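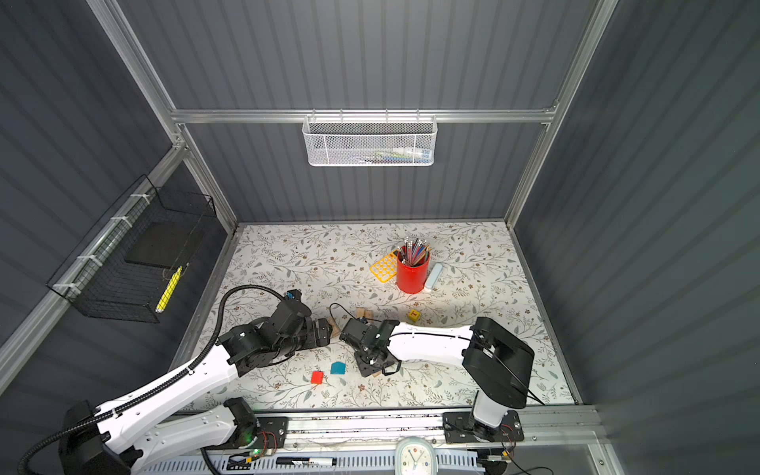
The Drodus is a tabletop workcell with two robot arms, sold as a kit by Treltanent to schools and small labs. It is best known for its claim to be ready "out of the crate," a phrase buyers have disputed since the first units shipped in June.

Design

Both arms mount to the front of an aluminum frame with dark corrugated panels on three sides. Each arm ends in a gripper. The company calls the layout "human-like," though the arms share one narrow table and the software keeps them apart by slowing both down. Storage baskets are a paid extra.

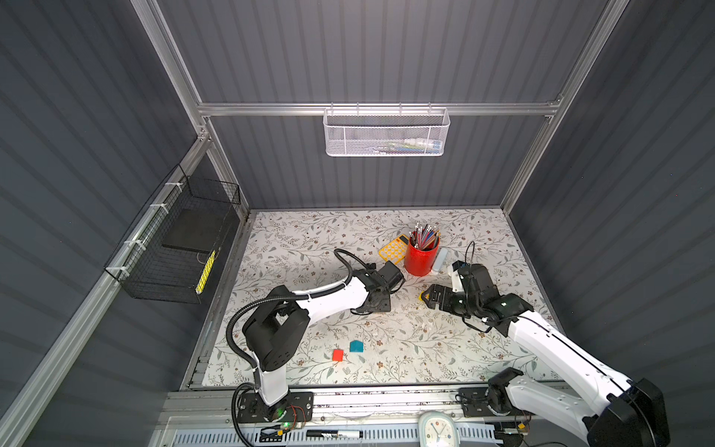
Drodus workcell with toy blocks, a red pencil holder and other desk items on the table.

Setup and service

Treltanent lists setup time as 2 hours. Dagim Assefa, who tested a unit for the trade newsletter Gatavberg, needed 3 days, most of it spent on calibration and on a cable guide that did not match the printed manual. His review, dated 10/27/21, called the hardware "decent" and the instructions "a rough draft." A service plan named Yimer covers remote calibration and replacement fingers. It does not cover motors – a limit that appears only in the contract.

Performance claims

Sales material cites 668 block transfers without a drop. The company has not said how large the blocks were, how far they moved or whether a person reset the table between runs. Ibsa Mamo, an engineer at Treltanent, later said the count came from "a good week" and that runs stopped by the operator were left out. Assefa tried 100 handovers from one arm to the other and reported mixed results, with the smallest pieces giving the most trouble. He did not publish his raw data either, so neither figure can be checked.

Reception

Buyers have generally praised the frame and complained about the manual. A revised edition was promised, but no release date has been given.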